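Learning from hands: good news from the Sivell project

Birsen Tatlı and Akinyi Gachanja have their first proper result, and it's a lovely one! Their question was whether a robot arm could learn bathroom jobs purely from people doing them with hand-held grippers, with marker cubes on top so that every movement can be tracked. They trained on 2000 short recordings made at sink counters, then tried the arm at a sink it had never met. It managed 25 more successful goes out of 200 than last September's version – and that one had been steered by remote control, which takes far longer to record. Bottles went very well, cups a bit less so (Akinyi blames the rims). Next up is wiping, with 3 kinds of cloth.
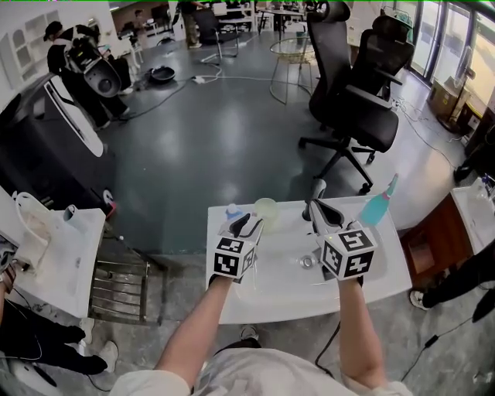 Does the robot need the same fingers as the hand-held grippers?
It helps a lot, so the team fits matching ones to the arm.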